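The second knot is always the one that gets me

I have now tied enough interrupted stitches to hold strong opinions on them, and not nearly enough to be any good at it. These are separate qualifications and I've found most hobbies only require the first.

For anyone who came here for the sourdough (sorry, it died in March), I've been spending my evenings on suturing practice. It began as a bit of revision before a refresher course and has grown to take over one end of the bench, a desk lamp and most of my conversation. My sister has asked me to stop bringing up tail length at dinner.

An interrupted stitch is a simple enough idea. You put the needle in one side of the wound, bring it out the other, tie a knot, cut the thread, move along and start again. Each stitch stands alone, so if one lets go the rest of them carry on without it. A running stitch is quicker and looks lovely until you snip the wrong bit, and then you've got a long piece of thread and an open wound and a tutor breathing through his nose.

My first stitch of the evening is nearly always decent. Knot sitting flat, tails trimmed and splayed into a little cross, the whole thing looking like a kiss at the end of a birthday card. Then I get cocky.
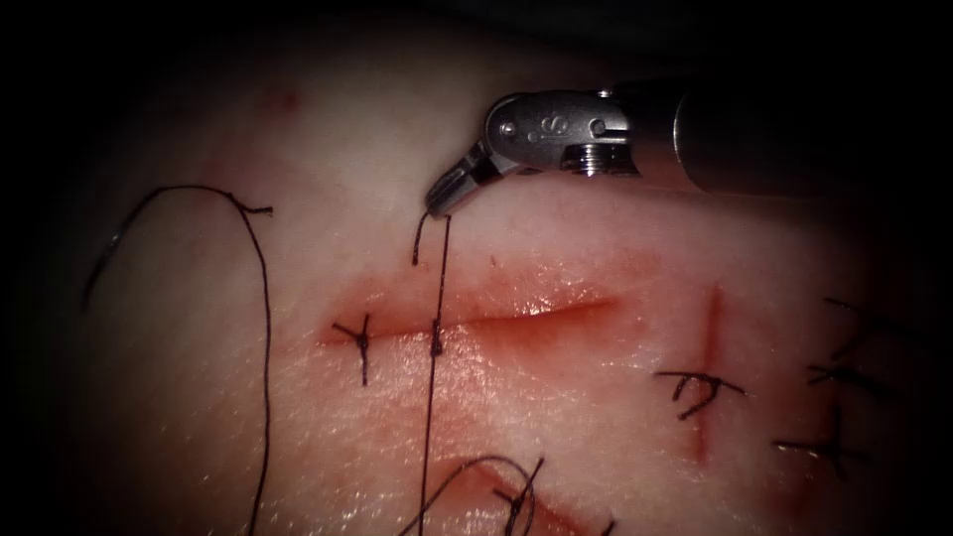 Page last modified: 9 July 2018

The trouble with number two is the thread. By then there's the long end dangling down over the cut, a short tail you need to keep hold of because it'll slip through if you don't, and a great slack loop lying off to one side, waiting. Black thread on a pale pad shows up beautifully, which you'd think would help. Mostly it means I can see exactly what I've done.

Finbarr Flanagan, who taught the weekend course I did and has the patience of a fence post, used to say you should always know where three things are: the needle, the short tail and the loop. I can reliably manage two. I rotate which two, for variety.

A word about the pads, because I've been asked. I've been through two kinds. The Zullberg is the cheap one and it's fine for a beginner, though the surface grabs at the thread and the pre-cut wounds open up a bit further every time you work on them, until you could post a letter. The Alcaraz costs more and has a slicker finish, so things slide the way they're meant to. It also catches the light like a wet footpath. If your lamp's in the wrong spot you'll be hunting for a thin red line in a field of glitter, so angle it low and leave the edges dark. You don't need to see the edges. Nothing good has ever happened to me at the edges.

Thread: I bought a box of 24 from Sundus on special, past its date, practice use only. It has some memory in it, meaning it would like to go back to being the shape it was in the packet. Run it between your fingers a couple of times before you start and it gives up most of its ambitions. The Fleria stuff is softer and knots more sweetly, but at that price I'd want it to do the dishes as well. 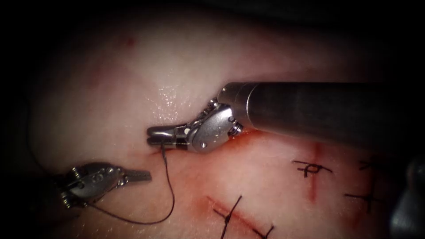 The pass from one side to the other is where I lose most of my time, and I suspect everyone does. You've got the thread gripped in one set of jaws and the other set open and waiting, and there's a tiny gap between them, and all that has to happen is for the gap to go away. I've watched people do it without seeming to look. I look so hard my eyes water.

What's helped, in no particular order. Keep both tips close to the pad; every bit of height is extra thread to manage. Make your loop bigger than feels dignified, then shrink it as you tighten. Don't yank. Lay the first throw down flat and let the second one come from the other direction, or you'll tie a granny knot, and a granny knot will look perfect right up until you've cut the tails. Ask me how many of those I've unpicked. Actually, don't.

And pull the knot over to one side of the wound when it's done. I left mine sitting smack on top of the cut for weeks, thinking it looked symmetrical and pleasing, until Finbarr leaned over and asked whether I was sewing up a patient or wrapping a present.

I've set myself a target of 1000 knots before the course, to be kept in a notebook with a column for the bad ones. The bad column needed a second page by the end of the first week. On Saturday I did 9 in a row I'd be happy to show a stranger, and then dropped the needle on the carpet and spent the rest of the evening on my hands and knees with a fridge magnet.

Mattress stitches next, once I've found it.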